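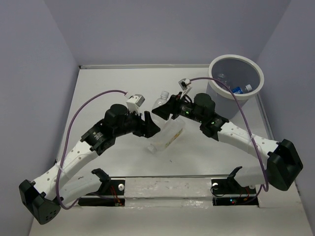
Bring us your empties: Balelness opens a plastic bottle and tub swap in February

Press release, for immediate use

Clear plastic bottles and tubs that usually go straight in the recycling are about to get a second life in Wundel. From February, the Balelness reuse shop on Holanda Street will take in clean, empty containers from anyone who wants to drop them off, and hand them on to people who can put them to work again. It won't cost a penny at either end!

The idea came out of the shop's refill corner, where customers kept asking for something to carry their washing-up liquid home in. Small bottles with their caps still on are what people want most (the 500 ml size is a great favourite), and a cap that fits properly matters far more than how smart the bottle looks. Old labels are fine too. Peel them off if you like, or leave them and we'll soak them at the shop.

"I've been rinsing and saving bottles under my own sink for years, and I know I'm not the only one," said Marjorie Staniforth, who runs Balelness. "We did a small trial in the autumn and the shelves were bare by lunchtime. One gardener took every tub we had for her seedlings, and came back the next morning with a tray of lettuces for us. I can't wait to see what people do with a whole wall of them." 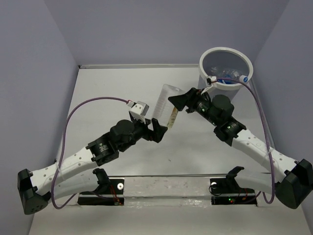
Tubs and boxy containers are just as welcome as bottles, and the clear ones go quickest. You can see what's inside without lifting a lid, so they're lovely for buttons, screws, seed packets and all the bits that roll about in kitchen drawers. Paper strips and stickers on the side can stay put. Schools and playgroups can ask for a mixed bag for craft tables, and we'll put one aside if you let us know the week before.

Please rinse everything and let it dry before you bring it in, with caps screwed back on. We can't take anything that has held bleach, paint, oil or weedkiller, and cracked containers should go in your usual recycling. Up to 10 items per visit is plenty for us to check at the counter; if you have more, ring first and we'll find you a quiet hour.

Balelness hopes to pass on 2000 containers by the end of the summer. The shelving for the swap wall has been given by Atik, the joinery workshop next door, and is going up now.

The swap will be open during normal shop hours, with a late evening until 7 pm once a month. Drop-offs are at the side door, where there is a ramp and space for a pushchair or trolley.

Press contact: Marjorie Staniforth, Balelness, Holanda Street, Wundel. Visits to the shop before opening are very welcome and can be arranged with Marjorie at the counter.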